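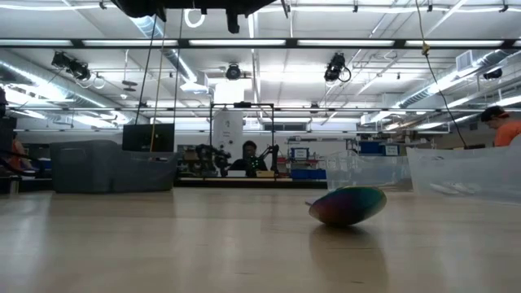
Workcell safety check after unplanned arm movement
Cinddale site, bench cells
Date of check: 2018-07-20
Checked by: Izzati Rondonuwu
Cell owner: Dewanti Hidayat
Reason for check: left arm moved toward the bin row while the operator had the cell on hold. No injury. One bin pushed off the table.

Mark each line OK, FIX or STOP. A STOP means the arm power stays locked off until the line is signed again.

1. Emergency stop

1.1 Button reachable from the operator's chair: OK
1.2 Button cuts power to both arms: FIX
Right arm dropped out at once. Left arm took a second press. Contact block swapped for a new one, then tested 50 times with no miss. Old block is in a bag in Dewanti's drawer, please don't throw it out.
1.3 Button label readable: OK

2. Hold and resume

2.1 Hold keeps the arm still for the full test time: STOP
This is the fault from the incident. With the cell on hold, the Diltilska controller kept the last move in its queue and sent it when the network cable was plugged back in. I got it to happen again 3 times out of 40 tries, arm unloaded, everyone standing outside the tape. Baiba Kuusk has the logs.
2.2 Queue is empty after hold: STOP
Same cause as 2.1. Until there is a fix, hold doesn't count as a safe state. Use the emergency stop before anyone reaches over the table, even to straighten a bin.
2.3 Resume needs a separate key press: OK

3. Speed and force

3.1 Speed limit set on both arms: OK
3.2 Limit survives a restart: FIX
Left arm came back at the factory value. Wendy Yeoman added the limit to the startup file. Checked after two restarts, fine both times. Check it again next month.
3.3 Gripper lets go when power is lost: not tested
Needs the padded mat, and the mat is at Kofler.

4. Cables and overhead items

4.1 Cables clear of the full reach of the arm: FIX
One cord could be caught at the elbow with the arm stretched out toward the bins. Tied back higher up. Still a bit tight at the connector.
4.2 Connectors fully seated: OK
4.3 Overhead lights and mounts tight: OK
Checked by hand from the ladder. Safety wires were not part of this check.
4.4 Cables at table height kept away from seated people: FIX
Loops at bench edges should be clipped up at the end of every shift. They keep coming back down.

5. Table and bins

5.1 Bins in their marked places: FIX
Marks have worn off on two tables. Laimutė Strazds is redoing them with tape.
5.2 Tabletop clear of loose parts that aren't in the task: OK
5.3 Bins free of cracks: FIX
The one that fell has a split corner. Replaced.
5.4 Shiny objects listed on the task sheet: FIX
Not the cause this time, but the depth reading on shiny pieces jumps, and the arm corrects for it with a quick sideways move. Run them at low speed. The sheet in use was an old one from January and had no line for this.

6. People nearby

6.1 Floor tape shows arm reach: OK
6.2 Neighboring benches told before a test: FIX
I told the next bench and forgot the one behind it. My mistake — added to the start sheet.
6.3 Loose sleeves and lanyards tucked in: OK

Open items

2.1 and 2.2: Baiba, with Busteck support. Ticket is in. They asked for the controller log with 1,000 lines before the fault and the same after.
3.3: Izzati, when the mat is back.
5.1: Laimutė.

Left arm power is locked off. Dewanti has the key.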